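Review: The Perbridge Energy Desk, after one winter of paying for it

I should say up front that I trade nothing. I buy heating oil for a small group of apartment buildings, I read about crude at breakfast, and every November I have to tell people what their fuel bill will look like by spring. For years I did this with a spreadsheet, the free government numbers and a feeling in my knee. Then Perbridge offered me a discount on its Energy Desk, and I gave the knee a rest.

The price is $1,154 a year for one seat. There is a cheaper tier called Reader, which gives you the charts with the last 33 days missing. I suppose there are people who want to know what oil did up until a month ago. I have not met them, and I would not want them buying my fuel.

What you get for the full price is a dashboard, a morning note and a forecasting tool called Rumport. I'll take them in the order I stopped using them.

The dashboard went first. It opens on a world map covered in tankers, each a little blue dart, and you can click on a dart to learn its flag, its tonnage and where it says it is going. I lost most of a Friday to this. It is wonderful and I bought no oil more cheaply as a result of it. Under the map are the things you need – inventories, refinery runs, rig counts, the futures curve – and these are good. They load fast, they go back decades, and they let you put two series on the same axis without a fight. Revisions are marked with a small gray flag, so you can see what everyone thought the number was before it was changed. I'd pay for the gray flags alone, though perhaps not $1,154.

What I would not pay for is the alert system. By default it tells you about any move in anything. I got alerts about palm oil. I got an alert telling me that my alerts had been busy. You can set thresholds, but the menu is under Profile, then Preferences, then a tab named Signals, and it forgets what you chose whenever they update the app.

The morning note is written by an outfit called Rattanakul, which Perbridge bought a while back and has so far had the sense to leave alone. It arrives at 6:40 a.m. and runs to a page. It is dry and short and it says when it was wrong, usually in the second paragraph. In January it spent a whole page on why diesel and heating oil were climbing while crude sat still (low stocks, two refineries down, everyone cold at once), and that page saved me more than the subscription cost. I locked in half of what I needed that same morning. I should have locked in the rest, but the knee had views.

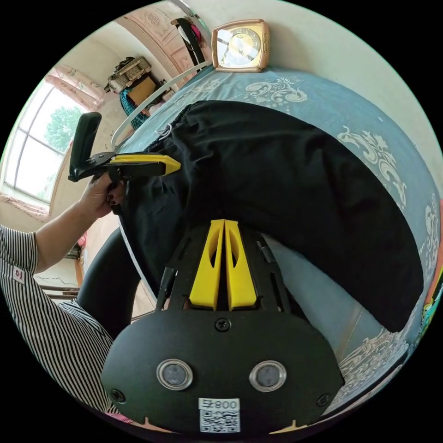

Rumport is the part they put in the ads. You feed it your own purchases, tell it how nervous you are on a slider, and it runs 2,000 price paths and hands you back a fan of possible winters. The fan is handsome. It is also very wide. In December mine said that by March I could be paying anything from a bargain to a scandal, with the middle of the range sitting more or less where the futures market already had it, and you can look that up for nothing.

To be fair to it, the middle was a decent guess, and the width is probably the honest part. Most forecasts give you one line and let you find out about the width yourself. My complaint is with the sentence it prints underneath, which told me to "consider a balanced approach." I had considered one. I was hoping for a second opinion.

It also has a limit of 200 saved scenarios. This sounds like plenty until you learn that it saves one every time you nudge the slider.

For comparison, I ran a trial of Flikham over the same weeks. Flikham is cheaper and has better regional rack prices, and if you buy in the Northeast that counts for a lot. Its morning note reads like it was written by somebody being paid per adjective, and its history starts too late to show you a proper crash. Support answered me in an hour. Perbridge took four days, then sent a survey.

Four stars for the data, five for the note, two for Rumport and one for whoever signed me up for palm oil. I've renewed for another year and turned off the map.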